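Which condiments can stay out of the fridge in a small kitchen?

Posted in Food Storage > Pantry and Fridge
1050 views

dumer_st_walkup
Hutcombe

I moved into a studio in September and the only fridge is a compact one that came with the place, a Du Plessis with one door shelf. The door shelf holds a quart of milk and maybe four bottles. I cook most nights and I own a lot more than four bottles. Right now I have ketchup, yellow mustard, Dijon, mayo, soy sauce, fish sauce, hot sauce, real maple syrup, two jams and a jar of natural peanut butter. Half of them are lying on top of the eggs.

The kitchen stays at 69 degrees most of the year but the cabinet over the stove gets warmer than that. There is a second cabinet by the window on an outside wall that is cooler. No pantry.

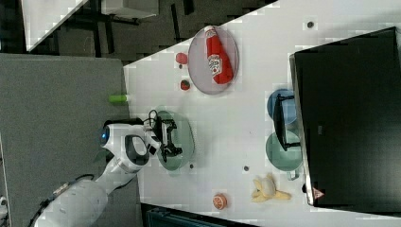

I know diners leave some of this stuff out all day. I also know they go through it much faster than I do. A bottle of ketchup lasts me a couple of months and the fish sauce lasts longer than that. I don't want to throw food out, and I don't want to get sick over a hot dog. Buying a bigger fridge isn't an option because the lease says I have to keep the one that's here.

What can I move to the cabinet, and what really has to be cold? The labels aren't much help. Nearly all of them say "refrigerate after opening" and leave it at that.

Answers

panfish_2982
Fidville

Soy sauce and hot sauce can go in the cabinet today. Leave the mayo where it is. I have kept ketchup on the table my whole life and never had a problem with it.

Smaller bottles help too. They cost more per ounce but you finish them.

sourdough_basement
Moderator

Two separate things are going on with those labels. One is safety and the other is flavor. Most bottled condiments are acidic or salty enough that dangerous bacteria have a hard time growing in them. What happens at room temperature is that they darken and lose their taste sooner. "Refrigerate after opening" covers both cases and doesn't tell you which one you're dealing with.

Use the cabinet by the window. Skip the one over the stove for anything except maybe salt. Heat from the burners does more damage than the difference between a cool cabinet and a fridge door.

Fine in the cabinet

Vinegar-based hot sauce, for months. Some of the fresher, fruitier ones are low in vinegar and should be kept cold, so look at the ingredient list. If vinegar is near the top you're fine.

Soy sauce, for a month or two before the flavor goes flat. If a bottle lasts you half a year, it's better cold, but it won't hurt you either way.

Fish sauce, same idea. It's mostly salt. You may see crystals in the bottom of an old bottle, and those are harmless.

Yellow mustard, a month or so. Dijon gets dull faster than yellow does, so if you have one spot left in the door, give it to the Dijon.

Cabinet for a while

Ketchup has enough vinegar and sugar to sit out for a month after opening. Past that it tends to turn brownish and taste tired. At the rate you use it I would buy the small size, or else keep it cold. How you store it matters some too. A squeeze bottle lying down, like the red one across the round plate, takes up a lot of shelf for what it holds, and if the cap doesn't close tightly you get a ring of dried sauce around it. Stand it on its cap if the cap is flat enough. Wipe the opening with a damp paper towel every so often, whichever way you store it.

Natural peanut butter is good in the cabinet for a month. The oil separates, and you'll have to stir it. After that the oil can start to smell like crayons or old paint, and then it's time to toss it. Cold slows that down but makes it hard to spread.
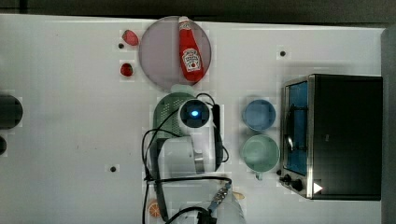
Dates are the part most people skip. Put a piece of masking tape on each bottle and write the month you opened it. I do this with everything, including the things that live in the fridge, and it settled most of the arguments in my house. Squeeze bottles are easy to label on the back. With the ketchup I stick the tape well away from the white label with the red and dark printing on the front, so I can still read the best-by date and the ingredients if I need them. Jars get the tape on the lid. When you replace a bottle, peel the old tape and start over.

If you can, pull the big bottles out of the door and decant into something narrow. Small glass jars with tight lids stack well in a compact fridge. Wash them in hot soapy water and dry them fully first, and don't top up a jar that still has old sauce in it.
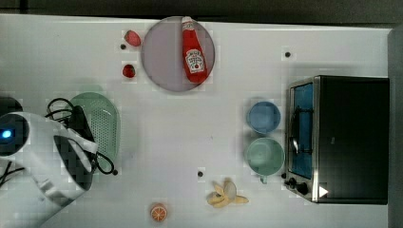
Has to be cold

Mayo. Once it's opened, keep it in the fridge and don't leave it on the counter through a long dinner. Two hours is the usual limit.

Real maple syrup. It has no preservatives and it will grow mold at room temperature. It can go in the freezer, where it gets thick but doesn't freeze solid, and that would free up a door spot if you have any freezer space at all.

Jam, once opened, and low-sugar jam especially. Finish one before you open the other. An unopened jar is fine in the cabinet.

dumer_st_walkup
Original poster

Thank you. Soy sauce, fish sauce, hot sauce and yellow mustard are now in the window cabinet. The syrup went in the freezer next to the ice tray. The door has mayo, Dijon, ketchup and the open jam, and the milk still fits if I take the lid off sideways. I'll try the small ketchup next time.

panfish_2982
Fidville

Mine goes 7 weeks on the table, for what it's worth.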